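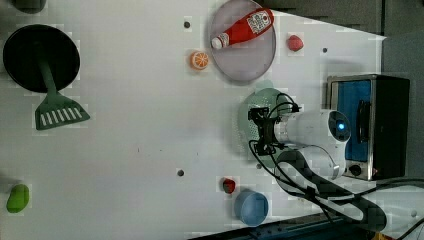

The toy kitchen moved in with us in January, and I have been picking it up off things ever since.

I should explain the white table first. It was meant to be my desk. My brother-in-law Didier Texier had it left over from a job in Penbridge, and he let me have it for nothing provided I carried it down his stairs myself. It has small holes drilled in the top. I had pictured a lamp on it, maybe a plant, and me behind it answering letters like a person in a catalog. My daughter was four at the time and had other plans for it. She walked in with a frying pan under one arm and asked me what I wanted to eat.

So now it's a restaurant. It has had several names, and the current one is Smadi, which she says means "soup" in the language they speak there. They don't serve soup.

What they serve is strawberry. There is also orange, but only half of one, and the half has a waiting list. I have tried ordering toast, given that the place owns a perfectly good toaster oven, black with a silver frame and the most cheerful blue inside I've ever seen on an appliance. I was told the oven is for coats. I asked whose coats. She wrote something down.

The part that gets me is the ketchup. In our actual kitchen, ketchup lives in the fridge door and comes out for fries. At Smadi it is an entree. It arrives on the gray plate, the whole bottle lying down, and you are expected to admire it for a while before it gets taken away again. My neighbor Walid Tannous came over to return a ladder and was served the ketchup. He handled it much better than I did my first time. He said it was cooked just right, and she gave him the strawberry on the house. I've been coming for months and have never had anything on the house. My tab stands at 184 dollars.

Anyway, I meant to write about tidying, because last month I got it into my head that the whole problem was storage. I bought a set of stacking bins from Grondeo, the kind with little windows for labels, and spent an evening sorting. Food in one bin, pans in another, utensils in a third. I typed the labels. I was very pleased with myself and made my husband come look.

It lasted until breakfast. The bins were needed as boats.

My mistake, I think, was sorting the way a grown-up sorts. I put the green spatula in with the other utensils, where any sensible person would go looking for it. But the spatula belongs with the frying pan. If you separate them there is crying, and some of it is mine, at six in the morning, on my knees, feeling under the couch for a slotted spatula. The colander, meanwhile, I had filed with the pans. Wrong again. The colander is a hat first, a bath for the strawberry second, and only rarely a thing you'd drain noodles in. We don't have any toy noodles, in fairness to the colander.

So the bins are in the garage holding extension cords, labels and all, and I've gone over to a lazier system. Everything gets pushed to the back of the table at bedtime. The pan stays out with the spatula across it. The plate stays out because the plate always stays out. Anything on the floor goes into the oven with the coats. It takes me 3 minutes, less if I don't stop to wonder where the other half of the orange went. (Heating vent. I'm nearly sure of it. We get a rattle in there when the furnace kicks on, and Fosteck wants 100 dollars just to send a man out with a flashlight.)

Didier stopped by a while back and asked how the desk was working out. I told him it was great, really solid, and that I was getting a lot done on it. He ran his hand over one of the holes and looked thoughtful, and then a voice from below the table asked if he had a reservation.

He didn't. They fit him in after the coats.

I do my letters at the kitchen counter now, next to the real toaster. The light's not bad until four o'clock or so. If anybody has a good way of getting crayon out of a drilled hole, I'd like to hear it, and no, I've already tried the toothpick.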